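La hora del café en casa de Abrehet

En la calle donde vive Abrehet Degefa los viernes huelen distinto. Lo noté la primera vez que fui a verla, subiendo la cuesta con una bolsa de naranjas que no sabía muy bien si debía llevar (en mi casa nunca se va de visita con las manos vacías, y esa costumbre no se me ha quitado con los años). A mitad de la escalera ya llegaba el tueste, un olor más verde y más áspero que el de cualquier cafetería, y arriba me esperaba ella con la puerta abierta y un colador en la mano.

—Llegas a tiempo —me dijo—. Si hubieras llegado antes te habría puesto a limpiar grano.

Abrehet aprendió a preparar el café de su abuela, en un pueblo de montaña, Bogale, al que vuelve cada vez que puede, casi siempre en mayo. Allí el café de la tarde ocupa la tarde entera. Se lava el grano verde, se tuesta en una plancha honda, se pasea humeando entre los invitados para que cada cual acerque la cara, se muele, se hierve en la jebena de barro y se sirve desde bien alto en tazas sin asa. Y luego se vuelve a servir, y otra vez más, porque marcharse antes de la tercera ronda es casi marcharse enfadado.

La primera taza se llama abol y es la fuerte, la que hace callar. La segunda, tona, ya admite conversación. La tercera, baraka, lleva la bendición, y es tan ligera que los niños de la casa la reclaman con mucho azúcar. Yo, que soy de café corto y de pie, con el abrigo puesto, tardé varias visitas en comprender que el tiempo entre una y otra formaba parte de la receta.

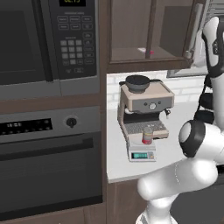

Margaux Pons

A Abrehet le hace gracia que la gente le pregunte por la cocina, como si allí hubiera un secreto. El café se prepara en la sala, a la vista de todos, sobre un hornillo bajito y con hierba fresca extendida por el suelo cuando la encuentra. Cuando no la encuentra pone un mantel verde, y se queda tan tranquila. Su abuela, me cuenta, habría puesto el grito en el cielo.

Aquel viernes estaban también Eyerusalem Belay, que fue su vecina durante años, y Kedir Admasu, que tuesta para el bar Akodton y tiene opiniones muy firmes sobre el fuego. Kedir defiende que hay que retirar el grano en cuanto brilla; Abrehet lo deja un poco más, hasta que casi da miedo. Llevan discutiendo sobre eso desde que se conocen y no parece que ninguno de los dos tenga prisa por convencer al otro. Eyerusalem, mientras tanto, se come las palomitas — porque con el café van palomitas, saladas, en una fuente grande — y de vez en cuando dicta sentencia con la boca llena.

Le pregunté a Kedir cuánto grano verde hacía falta para una tarde como aquella. Se lo pensó, pesó un puñado en la balanza de Abrehet y salieron 51 gramos. «Y otro tanto si viene Nuno», añadió, y se rieron los tres.

Nuno Magalhães llegó con la segunda ronda ya servida, como por lo visto hace siempre. Es portugués, repara relojes y presume de haber probado 14 maneras distintas de hacer café sin haber aprendido ninguna. Se sentó en el taburete más bajo, aceptó la taza con las dos manos y contó una historia larguísima sobre una cafetera de su padre que no voy a reproducir entera porque tiene muchos parientes y poco desenlace. Lo que sí quiero contar es que hubo que esperar a que la terminara para servir la tercera, y que a nadie le pareció mal. La jebena, apoyada en su rodete de paja, aguantaba el calor con mucha dignidad.

De la jebena también hay que hablar. La de Abrehet tiene el cuello remendado y el pico un poco torcido, de manera que solo ella sabe servir sin derramar. Ha comprado otras, una de ellas preciosa, negra y lustrosa, que usa de florero. Una jebena nueva, dice, sabe a barro durante meses, y hay que hervir en ella café viejo una y otra vez hasta que se le quita el mal carácter.

Si alguien quiere intentarlo en casa, me dio permiso para copiar sus consejos. El grano se lava frotándolo entre las palmas, con varias aguas, hasta que suelta la pielecilla. Se tuesta sin dejar de moverlo y con una ventana abierta. Se muele fino, mejor en mortero que en molinillo, y se echa con el agua ya caliente; cuando sube por el cuello se aparta, se deja reposar inclinado y se sirve despacio. Hay quien añade un clavo, cardamomo o una ramita de ruda en la taza. La ruda me pareció rarísima el primer día y ahora la tengo plantada en el balcón, al lado de los geranios.

Me fui de noche, con el jersey oliendo a humo y un paquetito de grano verde envuelto en papel de periódico. Las naranjas se quedaron en un plato junto a la puerta, menos una, que Abrehet me metió en el bolsillo cuando ya bajaba las escaleras.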